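Home Shop Wool & Felt Table Pads Care Contact

Skiltix Wool Table Pad, Natural

We have been selling the Skiltix pad out of our little shop in Iltstead for a good many winters now, and it is still the one we put on our own dining table at home. It is a thick, dense wool felt that goes under your tablecloth, and it takes the clatter out of a family supper in a way you really have to hear for yourself!
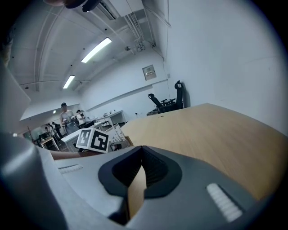

Catalog p. 348

The standard pad is 90 inches long, and we will gladly trim it to suit a shorter table if you send us your measurements with the order (please measure twice – we can take felt off but we can't put it back on). Szabó, the mill that presses it for us, leaves the wool undyed, so expect a few darker flecks here and there. We happen to love them. For round tables, choose the Zesa version, which comes with a soft elastic hem and stays put even with small children tugging at the cloth.

New pads smell a bit like sheep for the first few days. Hang yours over a porch rail on a dry afternoon and it will settle down nicely.
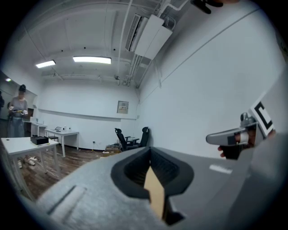 Care and Ordering

Shake it out, brush it with the nap, and dab spills with cool water and a clean towel. No washing machine, please. Store it rolled – a fold will leave a crease that takes weeks to relax. Pads ordered in November may take a little longer to reach you, as that is our busy season. Item no. 2000, natural only.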